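Zikano gray storage bin, large. Four stars.

I bought 2 of these in July for cleaning supplies. The walls are stiff and the bottom sits flat on a table. 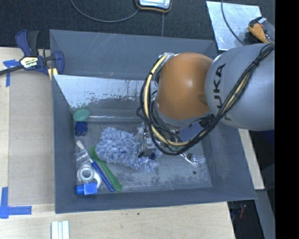

Capacity is what I wanted it for. My old bins were too narrow and everything ended up standing on end. A shaggy blue and white microfiber head fits lying down, with room left at the side for a long-handled brush and a roll of tape. No dividers, so small stuff drifts into the corners. I paid $58 for the pair at Wiscombe.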